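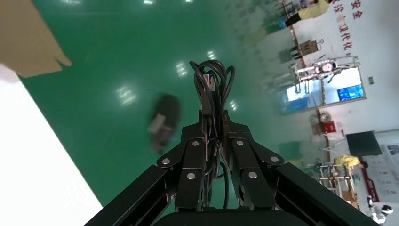 Black cables, coiled, green floor.

Trostedari Cord Ledger
README, last touched 26 April 2026

What it is

One CSV, 1,257 rows. Each row is a cord, charger or adapter handed in at the Trostedari swap shelf and what became of it. Paper ledger first, typed up later. Maintained by Matěj Machala, mostly evenings.

Files

ledger.csv — the main thing
places.csv — the three drop-off points (Besetti, Primgate, Lukáč)
notes.txt — margin scribbles that didnt fit a column

Columns

12 in all. The ones people ask for:

item_id — from the paper tag. Gaps are normal, tags get lost
place — short name, matches places.csv
end_a, end_b — plug type at each end, see below
length_cm — tape measure, rounded to nearest 5
color — one word. Faded white goes in as white
state — ok, worn, cut, unknown
outcome — taken, kept, scrapped
The rest are dates, initials and a free text field. Read the header row.

Plug types

Wall end is coded by country style. Appliance end by IEC number if it was legible, otherwise "iec?" and move on. Molded-on bricks are "brick". Older Lukáč rows say "kettle" for anything chunky — left as written, do not merge with the IEC codes unless you like guessing.

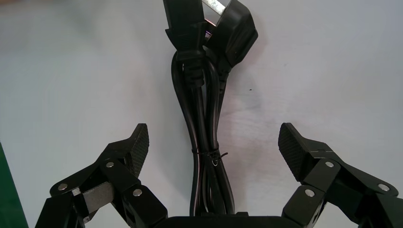 Power cords, black. IEC-style female connector at top left of the bundle.

Known problems

- Nearly 462 rows have no length. Primgate had no tape measure for a long while.
- Besetti logged pairs tied together as a single item. Split where the note says so, otherwise not.
- "ok" means somebody looked at it. Not an electrical test. Please don't use it as one.
- Dates in the early rows are day first, later ones year first. Script to fix this is half done.
- Duplicate tags in the Lukáč pages, same number on two different cords. Add place to the key and you're fine.
- Some colors are in Czech. Černá is black, bílá is white, you'll manage.

Not in here

Names and phone numbers of people who dropped things off. They were on the paper, never typed. Initials belong to whoever was at the shelf that day.

Using it

Free for anything, credit "Trostedari Cord Ledger". UTF-8, comma separated, quotes around free text. Excel will mangle item_id (leading zeros) so import that column as text.

Corrections

Open an issue with the item_id and place. Photo of the tag helps. Batches go in at the end of the month, April one is already full — anything new waits for the next.

To do: finish date script, recieve the last Besetti notebook, type it up.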